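4.2 Does open shelving change what people eat?

The claim that visible fruit gets eaten is repeated so often in the household storage literature that few authors bother to cite it. Baptiste and Gallagher offer it as background in their opening paragraph. Benavides treats it as settled. When we went looking for the evidence under the claim, we found one diary study, run in 46 homes over a single February, in which the people keeping the diaries had also chosen the shelves. We don't think that is enough to build on.

Our own diary data are larger, though we would not call them strong. The Villanueva households logged 3,801 fruit entries, each giving the item, where it had been kept, and whether it was eaten or thrown out. Fruit kept on an open shelf was eaten more often than fruit kept in a drawer. It was also bought by different people. Households with open shelves shopped more often and in smaller amounts, and once shopping frequency is entered in the model, most of the difference goes away.
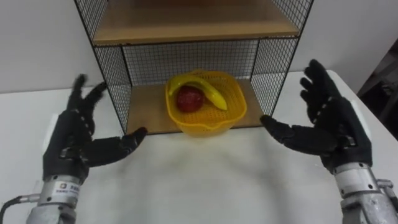 Figure 3. Small wire-mesh shelf unit with a yellow plastic basket on the lower shelf, holding a banana and a red apple.

The choice of container raises a separate problem. Gisler argues that a basket on a low shelf works as a reminder, and that a cabinet door removes it. Her comparison changes three things at once: the door, the height, and the amount of fruit on hand. A basket with two pieces in it may be emptied quickly for no better reason than that it held two pieces. We asked for the starting amount in every diary, and 119 entries had to be dropped from this part of the analysis when that line was left blank. Among the entries that remained, starting amount predicted waste better than shelf height did.

Abernathy has suggested to us that mixed baskets deserve their own category, on the grounds that bananas hasten the ripening of apples stored beside them. The point is fair, but our diaries asked for the main fruit only, and we cannot separate mixed baskets from single ones after the fact. Only 5 households wrote the mix in the margin. We report those entries in the appendix and draw nothing from them.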